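How to Set Up a Keycard Door in Fuvbridge

Last updated Feb 12, 2022

This guide covers building a working keycard door in the Fuvbridge map editor, from placing the door to testing it with other players. It assumes you have edit rights on a server and have already placed a few props. You don't need to know any scripting.

The steps were written for the Setar map, but they work the same on Skirneck and on any custom map that uses the standard door set.

What you need

Edit rights of level 2 or higher
A door from the standard set (sliding or swing)
One card reader for each side of the door
A free channel number

Channels run from 1 to 24 on a default server. Zamani servers reserve 16 and 20 for the elevators, so don't use those there. If you pick a channel that's already in use, your card reader will open somebody else's door as well as yours, and you won't get a warning.

Step 1: Place the door

Open the editor and go to Structures, then Doors. Pick a door and drop it into the opening. Turn on grid snap before you do this. A door that is even slightly out of line will clip into the wall when it opens, and on sliding doors this can stop the animation halfway.

The arrow on the floor shows the front of the door. Point it toward the public side. It makes no difference to how the door looks, but the reader settings use the words "front" and "back," and it's easy to mix them up later.

If the opening is wider than the door, fill the gap with a wall piece. Don't stretch the door. Scaling changes the model but not the collision box, so players will be able to squeeze past the edge.

Step 2: Set the door properties

Select the door and open the Properties tab. Change these settings:

Mode: Locked
Channel: your channel number
Open time: 2000
Auto close: On
Health: leave at default for now

Open time is in milliseconds, so 2000 gives you two seconds before the door starts to close. For a busy hallway you may want it longer. Groups tend to bunch up at checkpoints and the last person gets shut out.

Leave Hold Open off unless you are building an airlock.
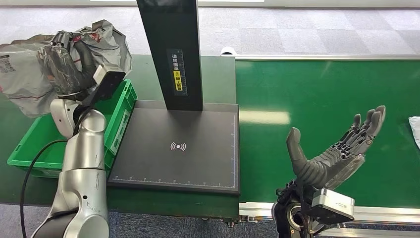 Step 3: Add the readers

Go to Structures, then Access, and choose Card Reader. Place one on the wall on the public side at chest height. The use range is short, so keep it close to the door frame.

Open the reader's properties and enter the same channel as the door. Set Side to Front. Now copy the reader, place the copy on the other side of the wall, and change Side to Back. The copy keeps the channel from the first one.

You can use a plain button on the inside if you want people to be able to leave without a card. Most players expect this in break rooms and offices. For cells and storage rooms, use a reader on both sides.

Step 4: Choose the access level

Each reader has its own Minimum Level box. Level 0 means any card opens the door. Level 5 is the highest on a default server.

If you also want to limit the door to certain teams, open the Teams list under the level box and check the ones you want. A player has to meet both conditions. This catches a lot of people out: if you check Medical and set the level to 3, a level 2 medic can't get in, and neither can a level 4 guard.

To let in either one, place two readers side by side. Set the first one by level with every team checked. Set the second one to level 0 with only the team you want.

Step 5: Save and reload

Press Save, then reload the area from the Server menu. Doors don't pick up channel changes until the area has been reloaded. Readers do, so if you skip this the light on the reader may turn green while the door stays shut.

A reload takes roughly a minute on a full server and moves anyone standing in the area back to spawn. Warn people in chat first.

Step 6: Test it

Leave edit mode completely. Editors count as having every card, so a test in edit mode tells you nothing about the access level.

Give yourself a card one level too low and try the front reader. It should flash red. Switch to the right card and try again. Walk through, wait for the door to close, and do the same from the back. Then have a second player follow you through to check the open time.

Common problems

The door opens but won't close. Something is inside the doorway. Small props on the floor count, including dropped items.

The reader does nothing. Check that it is facing out from the wall. If it was placed backwards, the use area is inside the wall.

The door works for some players only. Look at the Teams list. New teams are unchecked by default, and the update in May added two.

Players can shoot the door open. Raise Health, or set it to 0 to make the door unbreakable. Some servers don't allow unbreakable doors in raid areas, so check your server's build rules before you change it.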